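Furnik bringt das Wäschelegen voran – und ich darf davon erzählen

Pressemitteilung, 27. April 2020

Ich heiße Socorro Cusi, leite bei Furnik die Wäschegruppe und schreibe diese Mitteilung diesmal selbst, weil unsere Pressestelle meinte, ich rede ja sowieso den ganzen Tag darüber (stimmt!). Es geht um schwarze Kleidung, um Greifer in der Hand und um die Frage, wie sich die Arbeit in unserem Betrieb verändert.

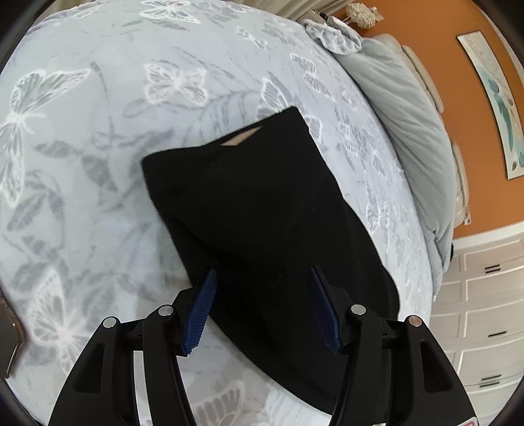
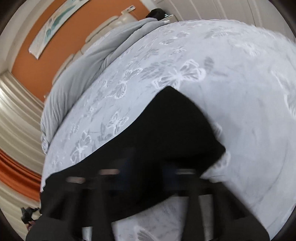

Schwarzer Stoff auf Schmetterlingsmuster, dazu der Handgreifer.

Furnik wäscht und legt Kleidung für Ferienwohnungen, Pflegedienste und Privatleute. Ab September soll Wita bei uns mitarbeiten, eine Legestation mit zwei Armen, die wir zusammen mit dem Maschinenbauer Miettinen aufbauen. Damit Wita überhaupt weiß, wie man ein Stück Stoff anfasst, machen wir es vor, und zwar mit Greifern, die wir in der Hand führen. Die sitzen anfangs ungewohnt, man will ständig mit den Fingern nachhelfen, und am zweiten Tag hatte ich Muskelkater im Unterarm!

Wir üben außerdem nicht nur am Legetisch. Unsere Kundschaft hat Betten, Sessel und Wäschekörbe, und unsere Leute vom Hausdienst legen die Sachen oft direkt im Schlafzimmer zusammen. Schwarze Teile sind dabei meine persönlichen Lieblinge, weil man die Kanten so schlecht sieht – da greift auch ein Mensch gern mal daneben. Insgesamt sollen 100 Kleidungsstücke durch die Übungen gehen, vom Unterhemd bis zur Arbeitshose.

Was heißt das nun für die Kolleginnen und Kollegen? Wir sind 20 Leute in der Legerei, und alle bleiben. Das steht in der Vereinbarung, die wir mit der Geschäftsführung geschlossen haben, und ich habe sie selbst mit verhandelt. Fünf von uns lernen gerade das Vorführen mit dem Greifer, bezahlt und während der Schicht. Später betreuen sie die Station, sortieren vor und übernehmen alles, was Wita liegen lässt: Seide, Plissee, Babysachen mit winzigen Knöpfen. Wer lieber beim Legen von Hand bleibt, bleibt dabei.

Offen ist noch einiges. Die Taktzeiten sind nicht festgelegt, und über die Lautstärke der Station diskutieren wir mit Miettinen ziemlich lebhaft. Auch die Frage, wer nachts eine Störung quittiert, liegt noch auf dem Tisch. Die Schulungen organisiert unser Partner Derov, zwei Durchgänge sind schon voll, weitere folgen im Sommer.

Redaktionen, die mehr wissen möchten, melden sich bitte bei mir in der Legerei, am liebsten vormittags – nachmittags stehe ich meistens an der Mangel und höre das Telefon nicht.

Pressekontakt: Socorro Cusi, Furnik, Wäschegruppe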